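Home About Archive Workshop notes Contact

Blocks again

I have been going on about wooden blocks since April, so I may as well write down where I have got to with them.

It started with a box from my aunt's house on Skudingate. She was clearing the attic and asked if I wanted the old building blocks before they went to the thrift store. I said yes without looking. There were far more than I remembered, most of them plain, a few painted, and a good number chewed at the corners by a dog that died when I was nine. I spent two evenings on the floor with them and after that I was more or less hooked.

What I like best are the plain rectangular ones. Arches and cylinders look good in a catalog, but when you build, you reach for the rectangles. You can lay one flat, stand it on its long edge or stand it on its end, and you get three different heights out of a single shape. Most of what I make is walls, gateposts and low flat towers, and all of it comes from that.

Color took me longer to settle on. I used to think a set needed as many as possible. Now I think two or three is plenty. With three, you can sort a pile without thinking about it, and whatever you build looks planned even when it wasn't.
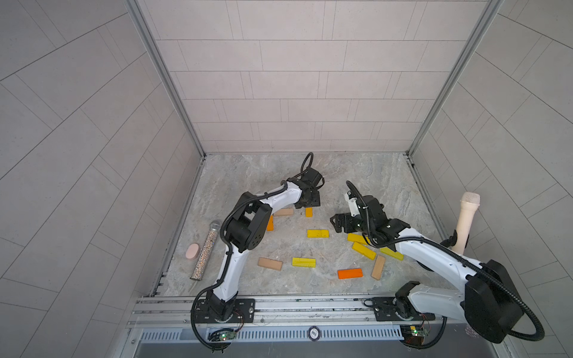

Yellow is the color I would keep if I had to give up the rest. It shows up well on a pale floor, and the grain tends to come through a thin coat of it better than it does through a dark one. I did a test batch in the garage with water-based paint from Dedlow, one thin coat, then a light sanding, then a second coat. The first batch came out sticky and I had to leave it on a rack for 10 days before the blocks stopped grabbing each other. The second batch I thinned more and it was fine by the weekend.

Mareike Hellwig, who reads this blog and builds much bigger things than I do, wrote to ask about the surface I build on. I have tried carpet, a rug, a card table and bare floor. Carpet is hopeless for anything above three blocks. The card table wobbles. A hard, level floor is the best of them, though it is loud when a tower comes down and my downstairs neighbor has mentioned it. I now stop at nine in the evening.

Storage is still not solved. I bought a Pandey bin with a lid, which holds plenty, but the block you want is always at the bottom. The Olar trays are shallow and you can see everything, and they cost me 30 dollars for the pair, which I thought was steep. What I do most nights is leave the blocks lying where they are and step around them. 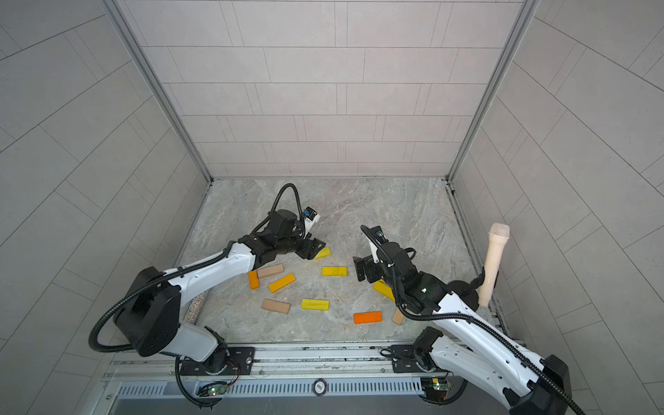 I don't mind a scatter as much as I used to. When the blocks are spread out with gaps between them you can see each one and pick it up cleanly. In a heap you end up knocking four over to get at the fifth. My habit now is to tip them out, push them apart with the side of my hand, turn them so none is lying on top of another, and then start building from whatever is closest.

Cleaning, for anyone who asked: a damp cloth, then dry them straight away. Don't soak them. I soaked a dozen of the attic ones and two split along the grain.

I still have 270 of the old ones to sand. I have been doing a few on Tuesday nights with the radio on, and the pile hasn't gone down much.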